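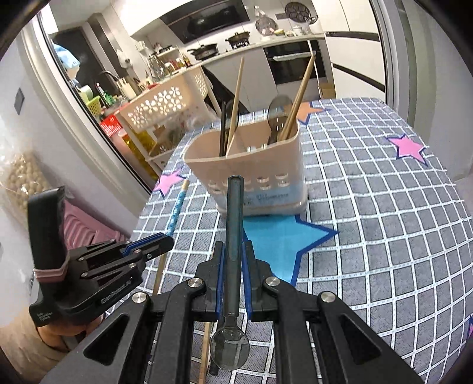 Water hardness is reported in milligrams per liter as calcium carbonate, even though most of the calcium in the pipe is not carbonate until something drives it out of solution. Heat does this, and so does evaporation. Heat leaves scale in the kettle, evaporation leaves spots on the dishes. Spots are hard to see on white porcelain and easy to see on anything transparent, like the oval bowl of the spoon with the long dark gray handle. I started paying attention to the clear items for this reason, and then bought a titration kit.

Posted 3/15/18

The kit is a standard drop-count type. You fill the tube to the line, add the indicator, and add titrant until red turns blue. The city report for Lockwood gives one annual average, which for last year was 207 mg/L. My first reading at the kitchen tap was 256. I repeated it with a fresh sample and got the same number.

A difference of that size can come from the kit, the operator or the water. To check the kit I ran distilled water, which turned blue before the first drop, as it should. To check myself I used a larger sample so that each drop counted for less. The result moved down slightly but stayed well above the city figure.
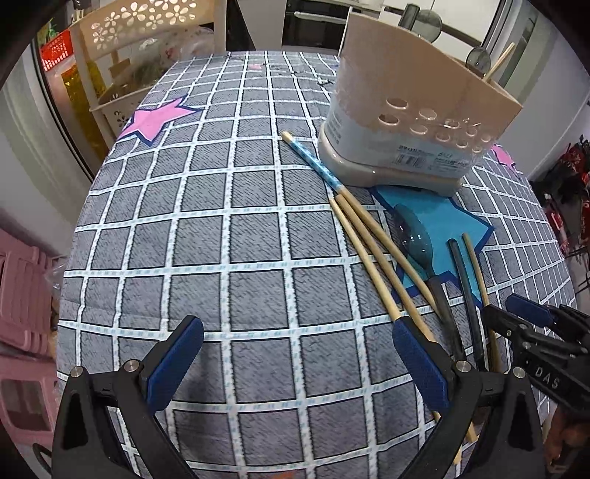
The remaining explanation is the source. Lockwood draws from the reservoir for most of the year and blends in well water when the reservoir is low. The wells are harder. An annual average hides this completely. If the blend changes by season, the number you want for setting a softener is the one for the worst month, and the report does not print it.

The softener is an Iten, installed with the house in 2000. It regenerates on a timer, with no meter, so it has no idea how much water has gone through it. The hardness dial was set for the city average. It also feeds only the hot side - the kitchen cold tap is bypassed, and that is the tap we use for rinsing.

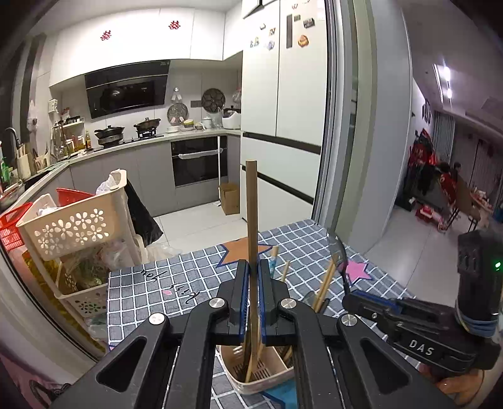 Wooden chopsticks in their holder, with the small clear cup to the right.

I considered three changes. The first was to put the cold tap on the softener, which means cutting into the copper behind the cabinet. The second was a Bevurska cartridge under the sink, rated by the seller for 400 gallons. We would go through that quickly if it handled all the rinsing. The third was to raise the dial setting and rinse with warm water, which costs salt and a little gas.

I went with the third. The hot side now tests at one drop, the lowest the kit can show. Before the change it read one drop just after regeneration and four or five drops near the end of the cycle, so the resin was running out early.
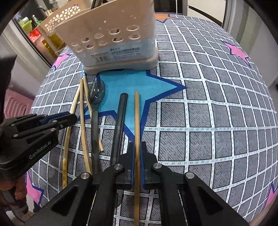 The beige utensil holder, label band around the lower part.

Drying with a towel also removes spots, at no cost. I mention it for completeness.

The next test is in May, when I expect the reservoir to be full and the cold tap to read closer to the city number. If it still reads 256, I will send a sample to a lab and stop trusting the drops.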